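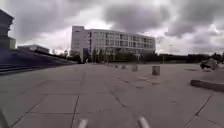

Slide 1. The square at Korkholm, looking across the slabs to the long block.

Speaker notes – Paving large open spaces: joints, falls and stains
Korkholm session, 10 May 2025

Leave slide 1 up while people sit down. Start on the ground surface. The buildings come later and only briefly.

Opening. The talk covers unit paving over large areas with light use. Most guidance we work from assumes a footway or a car park. A square is neither. Foot traffic is spread thinly, service vehicles cross it now and then, and the area is large enough for small errors in level to add up.

Point to the joint lines. Large square and rectangular concrete slabs, straight dark joints. Long straight joints are unforgiving. The eye follows them to the far end of the square, and a wander of a few millimetres that would be lost in a small courtyard shows up here from standing height. Setting-out was done from a string line reset every 5 metres. I would now use a shorter interval on any run longer than this one.

Point to the middle distance. Dark line, irregular, running from the centre towards the right. It could be a crack or a seam, and from a photograph I would not commit to either. Ask the room which they think it is and why it matters. Pause for answers.

Expected answers: reflective cracking from the base; a repaired trench; differential settlement along an old service route. All reasonable. A trench reinstatement normally has two edges and keeps a fairly constant width. A line that meanders is more likely to follow something underneath which was not laid by a contractor. The next step is a level survey on both sides of the line, then a core if the levels differ by more than 3 mm. Do not start by lifting slabs.

Slide 2. Section through the build-up (drawing).
Read from the top: slab, bedding, base, sub-base, formation. Say clearly that the drawing is the design section and that no trial pit has been dug to confirm it. The bedding was specified as the Nenier mortar system, the jointing as a Vodari slurry. Both were chosen before I joined the job. I have no complaint about either and no comparative data.

Sub-base thickness on the drawing is 200 mm. Someone will ask if that is enough for a refuse vehicle. Answer: depends on the formation, and the ground report has only 2 boreholes, both outside the line of the square. Move on.

Slide 3. Falls and drainage (plan).
Main point of the talk, so slow down here. A surface this size reads as flat and must not be. Show the fall arrows, then the channel. With a fall in one direction the level difference across the whole width becomes awkward at the thresholds. With a fall to a central channel the thresholds are easier but there is a low line through the middle of the space, and any settlement shows there first.

Explain how the falls were checked: straight edge, then water test, then straight edge again where the water stood. The water test should be repeated after the first winter. It was programmed for September and slipped, so there is no second set of readings to show. If asked, say so and give no forecast.

Slide 4. Surface marking.
Go back to slide 1 for a moment. Faint stains, patches and some darker scuffs, mostly in the middle distance. Patches on concrete slabs have several causes which look alike at this range: residue from jointing, lichen, drips, tyre rubber, variation between batches. Close inspection is needed before anyone orders cleaning. Pressure washing at the wrong setting takes out jointing material, and the repair costs more than the stain did.

Mid grey is a tolerant colour. It hides dust well. It is less good at hiding anything oily. Under a heavy overcast the tone evens out and the joints stand out more than the faces of the slabs. Surveys by eye are best done in low sun as well as in flat light – the two give different defect lists.

Slide 5. Edges.
Short slide. The long building across the back has a ground floor with darker glazing behind a row of slender trees and shrubs. Planting near paving raises two questions: root space and leaf fall into the drainage. Fang supplied the tree pit frames on the comparison scheme. The detail is in the handout, page 3.

Mention scale here if there is time. The long façade is striped, windows and pale bands in regular rows, and the slab grid in front of it is also regular. The module of one was not derived from the other. A question on this came up at the last session and took up most of the discussion, so keep the answer to one sentence.

Slide 6. Maintenance schedule (table).
Do not read the table out. Draw attention to the joint inspection line and to the budget column, where joints and drainage are priced together – they should be separate items, as the drainage always gets spent first.

Questions. Have the level survey drawing ready, and the spare slab on the front table for anyone who wants to look at the arris.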